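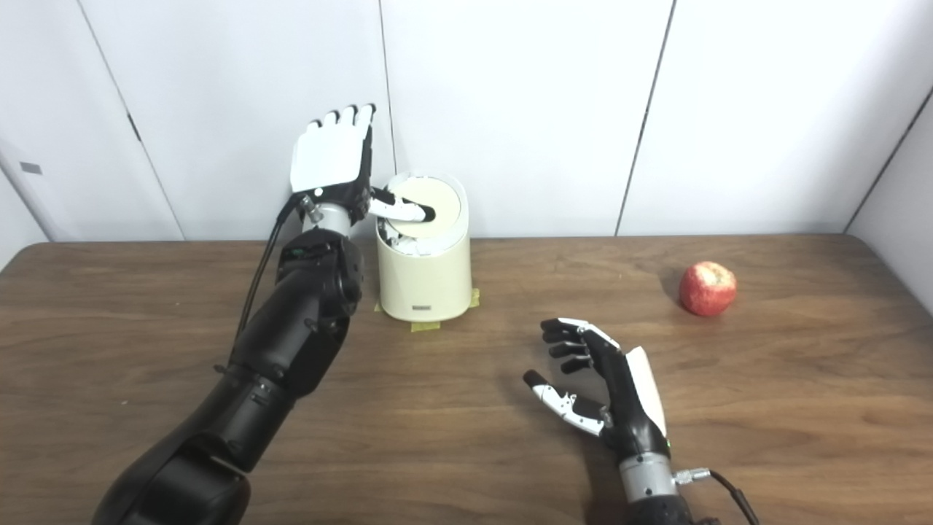 Kavitha Nair asked at the end of the last session why we don't just write the lid press as a script. You could, she said, give the arm a point above the lid and a distance to move down, and skip the demonstrations. For one bin in one fixed spot, that would probably do. Part 2 of the course is about tasks where the spot changes.

Unit 4: Teleoperated demonstrations, two-handed station

Task used in this unit: open a small bin with a push-type lid, using the left thumb. The right hand stays open and out of the way. It still gets recorded, so keep your own right hand still while you work the left.

Terms
Operator: the person driving the hands.
Episode: one recording, from start pose to end pose.
Reset: putting the objects back between episodes.
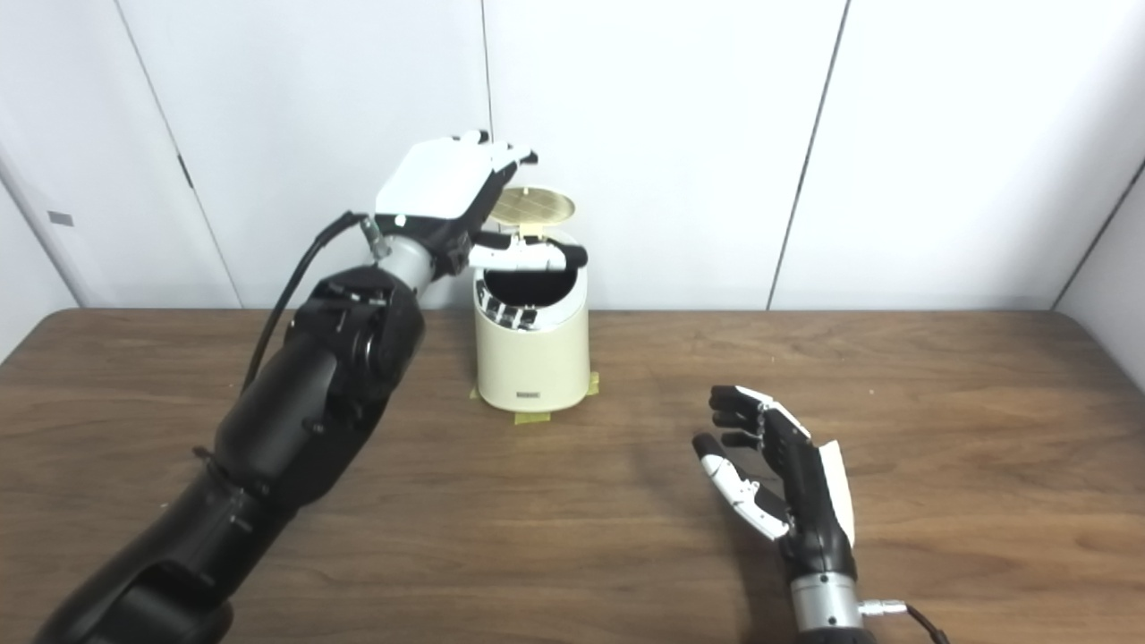
Photo: Rafferty Boateng / Jodgate course materials

The lid stands up at the back of the rim once open. Keep your fingers extended as you bring the thumb over the bin. If they curl, they can catch the lid on the way out.

Each pair records 10 episodes. Discard any in which the hand stops for more than five seconds, and write the episode number on the log sheet. Do not trim recordings yourself. Swap operators after episode 5.

The Willetti set has 1,513 episodes from earlier groups. Watch eight of them before your lab slot and note where the thumb first meets the lid. Operators differ a lot on this, and we will compare notes in class.

Reading for next time: Lukus handout, sections on operator delay and on matching human and robot thumb range.

Log sheets go to Imani Esposito.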